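3/30/21

So I finally did it, I cleaned out the kitchen drawers. All of them! It started with me looking for the can opener and ended with most of what we own spread over the counters and me sitting on the floor with a cold cup of coffee, wondering how one household gets to this point.

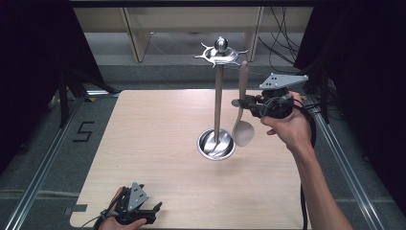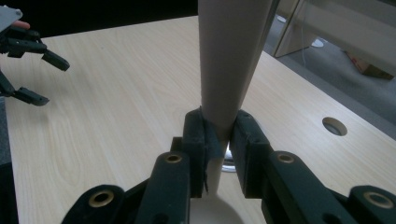
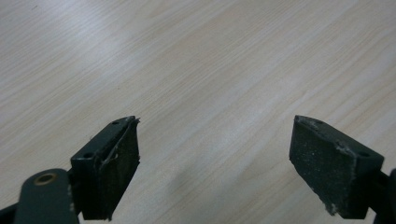
My aunt has a theory that every kitchen has exactly one good spatula and you spend your life washing it. She's right. Mine is a skinny Holtwood one I got with a moving-out box from my first roommate, and it has outlived two frying pans and a marriage (not mine, the roommate's). The other spatulas just sort of live in there, getting stuck on the drawer every time I open it.

I'd been putting this off since October, when my friend Auður Bjarnason stayed with us for a week and tried to cook. Poor Auður. She wanted to make her grandmother's fish stew and asked me where the potato masher was, and I said "second drawer, toward the back, you have to kind of lift and pull at the same time," and she gave me this look. We ate at eight-thirty that night. The stew was great, by the way, and I'll post it if she ever writes down how much butter goes in.

Anyway, the rules I made for myself. If I hadn't touched it in a year, it went in the box. If I had two, I kept the one I reach for, even if the other one was nicer. And if I didn't know what it was, my husband got one guess, and if he was wrong it went in the box too. He guessed "tiny rake." It was not a tiny rake. I still don't know what it was!

The box weighed more than 38 pounds on the bathroom scale, which is a ridiculous amount of kitchen stuff for a couple who mostly make eggs. I drove it over to the thrift store in Drurkcombe and came home with only one thing, a butter dish, and I think that shows real restraint.

What I kept fits in three drawers now, with room to spare. The fourth one is empty and I keep opening it just to look. My husband wants it for batteries and tape and takeout menus, so we're having a polite disagreement about that. I was thinking dish towels, since right now they live on top of the fridge where I can't reach them without the stool.

Oh, and I did find the can opener. It was in the dishwasher.

Next up is the spice cabinet. I opened it last night, saw a jar of cloves that moved here with us from the old apartment on Živković Street, and shut the door again. Maybe after the weekend.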